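4.2 Covered dishes and the problem of the lid
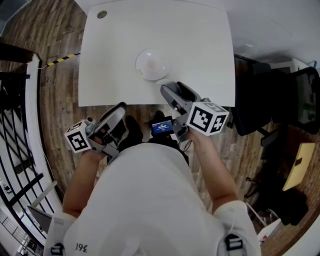 Figure 6. Square white table with a translucent white dome-shaped lid or cover at its center. A pinkish item shows faintly through it.

Much of the household literature treats a lid as a settled matter. Food goes on a table, a cover goes over the food, and the person who comes along later is assumed to know what is there. We doubt this. The cover in Figure 6 lets some light through, and a pinkish item can be made out inside it, but we would not want to say what the item is on the strength of that view. Shown the figure alone, our own group could not agree. One of us said ham. Espinoza said a sponge and has not changed her mind.

The claim we set out to test comes from Ibarra's survey of shared kitchens, which holds that a see-through or partly see-through cover "does the work of a label." The survey collected 2,000 replies, and we have no quarrel with its size. Our quarrel is with the question. People were asked whether they liked being able to see into a container, and most of them did. Liking a cover and being able to name what is under it are separate things, and the survey slides from one to the other in the space of a paragraph. The follow-up by Praker repeats the slide and adds a bar chart.

We therefore asked people to name covered items from a standing position at a table, with no lifting allowed. The Mikovholm round gave 1,067 usable answers. We dropped 300 more in which the person had plainly touched the cover or had watched the table being laid. Asmaa Lamrani read all of the remaining answers and marked them as right, wrong or too vague to score. The last group was much larger than we had planned for. "Something pink" is true of a good many foods and also of soap, and we scored it as vague even where the person writing it seemed pleased with the answer.

Two points should be made against our own setup. First, a plain white tabletop is kind to a white cover in one way and unkind in another. Little on the surface draws the eye away, but the edge of the cover is harder to pick out, and a few people wrote that they had first taken the dome for a bowl turned over. That reading is fair, and the word "lid" in our instructions may have pushed others away from it. Second, real tables are seldom this bare. A cover standing among mugs and mail would probably do worse, though we did not try it and will not guess by how much.

What can be said is narrow. A cloudy cover tells a person that something is under it, and often gives a hint of color. We found little to support the stronger claim that it tells them what the thing is. The advice in the Drilater guide, which tells households to stop labeling once they have switched to translucent covers, seems to us to rest on very little, and we would keep the masking tape.

Related items
Opaque tins and the second opening
Who moves the butter dish? Notes from a shared table
Masking tape as a household record
Corrections to Section 3

Last updated: May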